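Surero Park Football Club
Match Day and Membership FAQ

When do the gates open?
Gates open two hours before kickoff for league games. For evening games in April and after, the east gate opens at 5:30 p.m. and the west gate stays closed.

How many people does the ground hold?
Capacity is 3,000. Most of that is standing. Seats are in the Modise Stand only and cost $15 for adults.
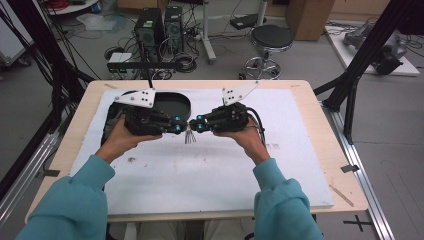
Two grippers over the white board.

Can I bring my own food?
Yes, but no glass and no cans. The Gratus snack bar behind the north goal takes cards and cash.

Do you hold lost property?
Yes. Items handed in on match day go to the club office. Tell us what you lost and which part of the ground you were in. For keys, tell us how many are on the ring.

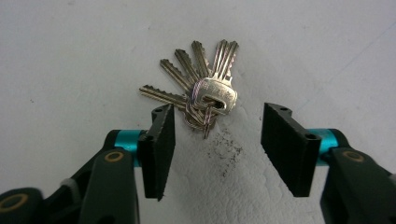
We hold items until the end of the season. Phones and bank cards have to be collected in person with ID. We don't mail anything.

Is my ticket still good if the game is called off?
If the game is called off before kickoff, your ticket is valid for the new date. If it is stopped after halftime, it isn't. Season ticket holders don't need to do anything.

How do I join the supporters' section?
Fill in the form on the Vustuda ticket site or ask for Lizelle Mokgethi at the office. Membership is $23 a season and includes early booking for cup games.

Can we hire a table in the clubhouse?
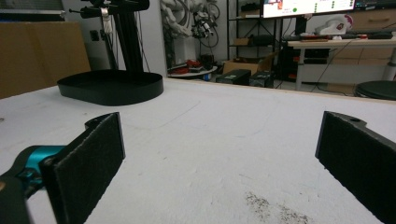 Clubhouse tables can be hired on non-match days by any member. Bookings are for two hours at a time, and food has to be ordered the day before. Expect the tops to show some use: faint scuffs, gray smudges and a few thin scratches like the ones on this white one are normal wear, and you won't be charged for them. Burns and deep cuts are charged to the person who booked.

Are dogs allowed?
On a leash, in the standing areas only. Assistance dogs are welcome everywhere.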